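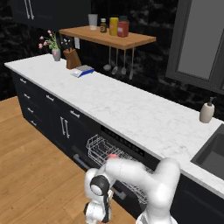 Simulated kitchen, arm at the dishwasher rack

Thread: Can any of these load a dishwasher yet?

poduval_shop
Posted 4/6/19
Picture is from the sim I've been running at home. My question is for people with real hardware. Is dishwasher loading close, or are we still years out? My wife says she'll believe it when the cereal bowls are done.

Dralton90
Years out. Rendered racks don't bend. Mine has two tines that lean and a wheel that jumps the track, and I have to lift the whole thing to get it back in. Show me an arm doing that.

Zendiscombe
I'd say closer than that. Plates into a wire rack is a placing job, and we place parts in wire baskets all day at work. Six hours without a stop is normal for us.

Dralton90
Same part every time, though?

Zendiscombe
Four different parts. But yes, fixtured.

Dralton90
So not a sink full of mugs and a cheese grater.

Dinesh Fernandes
I think you're both arguing about the wrong end of it. Putting a plate in is fine. Picking it out of a stack of wet ones is where ours fails. We got to 90 percent on dry plates and never near it on wet — and 90 means a broken plate every dinner or so at my house.

poduval_shop
That's useful. I haven't modeled water at all. How many tries was that over?

Dinesh Fernandes
1000, same gripper the whole way. New pads partway through.

drurura
I'd settle for one that unloads. Everything is clean and it's already spaced out for you.

Dralton90
Unloading I could see. Still wouldn't let it near the glasses.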